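When Esperanza Thibodeaux picks up the phone she is already halfway through a sentence about goalposts. She has spent the winter making a tabletop football game called Nanero, she has played it more times than she can remember, and she still gets cross when she loses.

"I lost last night," she says. "To my niece, who is nine! She has worked out something with the near post and I can't find the answer to it. I'm so pleased. I'm furious, but I'm so pleased."

Nanero is her second game. The first, Sorano, was a card game about ferry timetables, and it sold 309 copies, mostly to people who like ferries. I am one of them (I own two) and I told her so, which used up a good ten minutes.

The football game began in December, when she was snowed in with a bag of old pieces and a copy of the rules to something her grandfather used to play. She liked the flicking. She didn't like the waiting.

"You'd line up your shot for ages and the other person would go and make tea," she says. "I wanted both people leaning in the whole time. So in mine, the defender gets to move while you're still deciding. It's a tiny rule, it's one line on the sheet, and it changes everything."

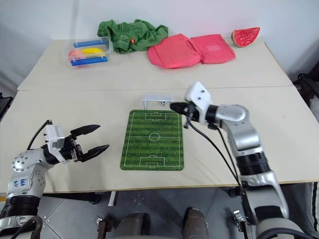

She tried pitches of all sizes before settling on a small one. A big pitch gave her long, handsome passes and hardly any goals. On the small one a match runs to 5 goals, and most are over inside a quarter of an hour.

"People want another go straight away," she says. "That's the only test I trust. If they start looking for their coat, I go home and change something."

What did she change most? The goalkeeper, without a doubt. The first version hardly let anything in. The second was hopeless. The third sits on a short rail and can be nudged once per attack, and I can report from my own kitchen that choosing when to nudge it is agony - lovely, lovely agony.

The rules went through a small playing group in Naria, where she lives, and then to Fehr, the printer who did the cards for Sorano. The first run is 485 boxes. She is packing them herself and has opinions about tape.

I asked if there would be a league. She laughed for quite a long time.

"My niece has already drawn up the table," she says. "She's put herself at the top."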